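Skendance Closed Beta — Frequently Asked Questions
Last updated 16 Aug 2019

What is Skendance?
Skendance is an online co-op game for teams of up to 4 players. You play a salvage crew working the flooded districts of Cárdenas, a port city split between rival harbor clans. It is developed by Onovell and published by Seltico.

When does the closed beta start?
Servers open on Friday at noon Eastern time and stay up through the weekend. We may take them down for short periods to apply fixes. Notices will go up on the launcher before that happens.

How do I get in?
Sign up with a Seltico account on the beta page. Invitations go out in groups by email. If you played the July technical test, your account is already cleared and you don't need to sign up again. Check your spam folder before writing to support.

Can I bring friends?
Each invited account gets one friend code. The code works once and can't be moved to another account after it is used.

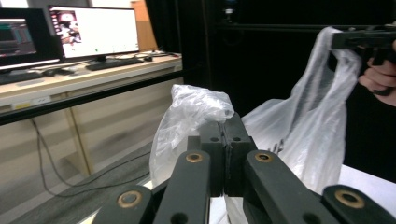 What platforms is the beta on?
Windows PC only. Console versions are planned, but we don't have dates for them yet. You will need 20 GB of free disk space and a steady internet connection. There is no offline mode.

How much of the game is in the beta?
Two districts of Cárdenas, the Lower Docks and the Customs Quarter, and 8 contracts that can be played in any order. The level cap is 20. The story missions are not included, and neither is the clan reputation system, which lead designer Duván Echeverri will cover in a separate post.

Can I play solo?
Yes. Contracts scale down when you start one alone. Some of the later ones are still hard with one player — we are looking at the numbers on those and would like to hear how they feel.

Is there matchmaking?
Yes, by region. You can also make a private crew and leave open spots for anyone to join. If your crew leader drops, the contract goes on and another player is made leader.

Will my progress carry over?
No. All characters and items will be wiped when the beta ends. Anyone who reaches level 8 will get the Tidewalker coat at launch.
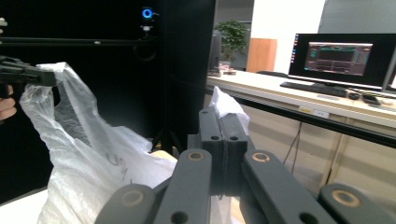 Can I stream or post videos?
Yes. There is no NDA for the closed beta. The July test was under NDA, and footage from it still can't be shared.

How do I report a bug?
Press F8 in the game. This attaches your log and your position on the map. Tell us what you were doing right before the problem — a short note is fine. Known issues are kept in a pinned thread on the forum, run by Karlijn De Haan and Wilmer Ccori from the community team.

Why am I in a queue?
We are limiting the number of players on each server during the first day. If your place in line is over 200, expect a wait. Closing the launcher will lose your spot.

Will there be an open beta?
We plan to hold one, but the date depends on what we learn from this one.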